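Haushaltsorganisation und Ordnungssysteme
Begleittext zur vierten Sitzung: Behälter auf Arbeitsflächen
Zusammengestellt von Úna Daly, überarbeitet im Februar

Vorbemerkung

Die Ratgeberliteratur zum Ordnen kleiner Dinge ist umfangreich und schlecht belegt. Wer die Pflichtlektüre gelesen hat, kennt den Ton: Durchsichtige Behälter schaffen Überblick, Überblick schafft Ruhe, und wer Ruhe hat, räumt auch auf. Für keinen dieser drei Schritte nennt der Text von Nekov eine Quelle, die man nachschlagen könnte. Bitte lesen Sie ihn trotzdem, er wird oft zitiert, und die Begriffe kommen in der Klausur vor.

4.1 Was ein Behälter leisten soll

Wir unterscheiden in diesem Kurs zwischen Aufbewahren und Abstellen. Aufbewahrt wird, was längere Zeit nicht gebraucht wird. Abgestellt wird, was in Reichweite bleiben muss: Stifte, Tuben, kleine Flaschen, Scheren. Die meisten Empfehlungen stammen aus dem ersten Bereich und werden ohne Prüfung auf den zweiten übertragen. Eine Kiste mit Deckel mag im Keller vernünftig sein. Auf dem Tisch steht der Deckel nach zwei Tagen daneben und nimmt selbst Platz weg.

Zur Erhebung von Ní Bhriain: Befragt wurden 1.877 Haushalte, und zwar danach, ob sie sich nach dem Kauf von Behältern »aufgeräumter fühlen«. Gefragt wurde also nach einem Gefühl, und befragt wurden Leute, die gerade Geld ausgegeben hatten. Eine Vergleichsgruppe ohne Kauf fehlt. Ich würde aus dieser Arbeit nichts ableiten außer der Einsicht, dass man Fragebögen vorher testen sollte.

4.2 Der durchsichtige Becher

Das Hauptargument für klaren Kunststoff lautet, man sehe sofort, was darin ist. Bei einer tiefen, vollen Kiste kann das stimmen, sofern der Inhalt nicht übereinander liegt. Bei einem kleinen, oben offenen Gefäß auf dem Tisch ist das Argument schwach. Was hineingestellt wird, ragt meist ohnehin über den Rand, und man erkennt es am oberen Ende oder an der Farbe. Ein Becher aus Steingut täte denselben Dienst.
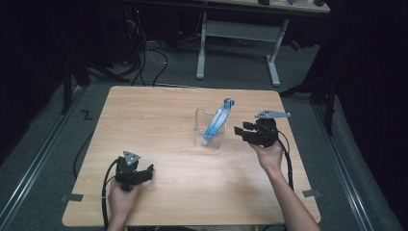 4.3 Schräglage und Standfestigkeit

Ein länglicher Gegenstand in einem kurzen Behälter lehnt sich an. So wie der hellblaue mit der grauen Kappe im klaren Kästchen: Er steht diagonal, das obere Ende über dem Rand. Für den Zugriff ist das bequem, man fasst am überstehenden Teil an. Für die Standfestigkeit muss man genauer hinsehen. Der Schwerpunkt des Ganzen verschiebt sich zu der Seite, nach der sich der Inhalt neigt, und ein leichter Kunststoffbehälter bringt wenig Eigengewicht dagegen auf.

Merken Sie sich für die Übung:
Je länger der Inhalt im Verhältnis zur Wandhöhe, desto weiter wandert der Schwerpunkt nach oben.
Ein einzelner Gegenstand lehnt immer. Mehrere stützen sich gegenseitig, verhaken sich aber beim Herausnehmen.
Etiketten an der Längsseite liest man im Stehen selten vollständig. Wer danach sortieren will, legt besser flach.

Die Faustregel von Disivov, der Inhalt dürfe höchstens doppelt so hoch sein wie das Gefäß, gebe ich nur unter Vorbehalt weiter. Sie berücksichtigt weder Gewicht noch Bodenfläche. Darius Rusu hat in seiner Hausarbeit sieben Gegenbeispiele gesammelt, die Arbeit liegt im Ordner am Eingang.

4.4 Die freie Fläche

Häufig wird geraten, um jeden Behälter großzügig Platz zu lassen. In Katalogen sieht das gut aus. An einem Tisch, an dem gearbeitet wird, liegen Hände, Kabel und Werkzeug daneben, und der Abstand richtet sich danach, woran man gerade sitzt. Die Zahl von 30 Zentimetern, die im Jumthorpe-Leitfaden steht, ist dort nicht hergeleitet. Kyu-ri Kwon vermutet einen Übertragungsfehler aus einer Küchennorm. Belegen konnten wir das bisher nicht.

Aufgaben zur nächsten Sitzung

1. Wählen Sie ein offenes Gefäß und einen länglichen Gegenstand aus Ihrem Haushalt. Bestimmen Sie, ab welcher Neigung das Gefäß kippt, einmal leer beschwert und einmal unbeschwert.
2. Suchen Sie eine Empfehlung zu durchsichtigen Behältern und prüfen Sie, worauf sie sich stützt. Werbetexte zählen, müssen aber als solche benannt werden.
3. Lesen Sie Scanlon und Moriarty, Kapitel 2, ohne den Anhang.

Abgabe schriftlich, höchstens 3.000 Zeichen. Skizzen bitte mit Maßangaben.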